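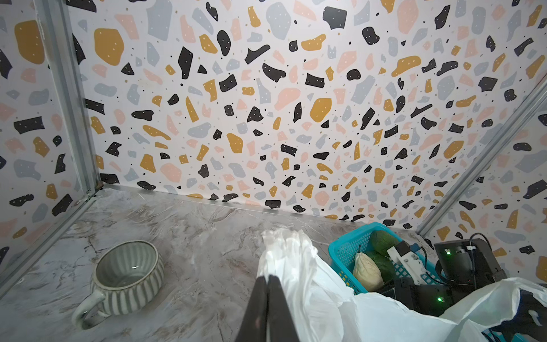 The gripper at the plastic bag, with the mug at left and the produce basket behind.

How to Run a Tabletop Robot Demonstration for Visitors

This guide sets out the procedure used by the Hadley teaching laboratory when a manipulation robot is shown to the public. It was prepared after the February open day and is intended for staff at partner sites who will host a demonstration of their own. It assumes that the arm is already installed, that the operator has been trained on it, and that the site has its own safety approval in place.

Before the Visit

Confirm the size of the party at least one week ahead. The laboratory admits no more than 25 visitors per session. Larger parties must be divided, and the second group should begin at another station. School groups require one accompanying adult for each class.

Two members of staff must be present for every session. The operator remains at the controls and does not answer questions while the arm is moving. The presenter faces the visitors, explains the task, and calls each start and stop aloud. These duties should not be exchanged during a session.

Send the host organization a short notice with the arrival time, the entrance to be used, and a statement that photographs are permitted without flash. The Timden site adds a parking map, and other sites may wish to do the same.

Preparing the Work Area

1. Clean the tabletop and the wall panels. Wipe the table with a damp cloth and allow it to dry fully before any object is placed on it.

2. Check the panels for looseness where they meet the corner rails. Patterned panels are acceptable and are in regular use at Hadley. Operators who have practiced only against a plain background should complete one full rehearsal against the patterned one.

3. Set out the objects. A household arrangement is recommended, as most visitors will recognize the task without explanation. A mug, a plastic basket holding fruit and vegetables, and a thin plastic bag make a suitable set. Place the mug well to one side so that its handle does not lie in the path of the gripper.

4. Route all cables away from the area in which the arm will travel. Confirm that each electronic unit is seated firmly and that its indicator light is on. Do not begin with a unit unlit, even if the arm appears to respond normally.

5. Place the spectator barrier and walk its full length. A visitor leaning forward with an outstretched arm must not be able to reach the table.

6. Connect the wrist camera to the large display. Visitors at the back of the group will follow most of the session on this display, and the picture should be checked from the rear of the room with the lights at their normal level.

Rehearsal

Run the complete sequence 3 times on the morning of the visit. If a rehearsal is interrupted for any cause, it does not count toward the total. Record the outcome of each run in the station log together with the name of the operator.

The emergency stop must be pressed once during rehearsal while the arm is in motion. The presenter should perform this check, so that both members of staff have used the control that day.

Conducting the Session

Begin with the arm at rest. Introduce the operator by name, identify the emergency stop, and ask visitors to remain behind the barrier. This introduction should take no longer than 4 minutes.

Start with the mug. It is rigid, it keeps its shape when held, and a successful grasp is easy to recognize from a distance. Lift it a short way, hold it still, and return it to the table. Never lift an object over the electronic units.

Proceed to the plastic bag. Explain before the arm moves that a bag changes shape whenever it is touched and that the operator must judge the grasp from folds and edges that may shift. Approach slowly with the fingers close together. Make contact, pause, and allow visitors to look at the display before continuing. If the bag slides, withdraw the arm, inform the group that the attempt will be repeated, and begin again from the rest position.

A failed attempt should be described plainly. At the open day, Renji Kamata, who presented the afternoon sessions, asked each group to suggest where the next grasp should be made. This was well received and has been added to the standard script.

Finish with one item from the basket. A firm fruit of moderate size is preferred. Soft produce should be replaced at midday.

Return the arm to the rest position and switch off motor power before inviting questions. No visitor may pass the barrier until the presenter has confirmed aloud that power is off.

Common Difficulties

Glare on the display. A glossy tabletop may reflect the ceiling lights into the wrist camera. Dim the row of lights nearest the station. Do not cover the table with cloth, as the fingers may catch in it.

Bag clinging to the fingers. Open the gripper fully, raise it slowly, and wait. If the bag does not fall away, switch off motor power and remove it by hand.

Noise. The room becomes loud with a full group. The presenter should use a microphone, and the operator should be able to see the presenter's hand signals.

After the Session

Complete the log before the next group enters. Inspect the fingers and replace any bag that has torn. At the end of the day, empty the basket, store the objects in the labeled cabinet, and send the log to Maximiliano Urquijo at the Zemari office. Sites wishing to borrow the Hadley script and barrier plan may request both from the same office.

41 shares | 3 comments

Comments

P. Arai
We followed this for our Friday evening event and the order of objects worked well. Could you say what height of barrier you use? Ours was low and the younger children kept leaning over it.

labtech_north
The note on glare was useful. We had the same trouble and ended up moving the whole station one bay over.

Dolores M.
My son attended in February and came home talking about the plastic bag. Will there be another open day before summer?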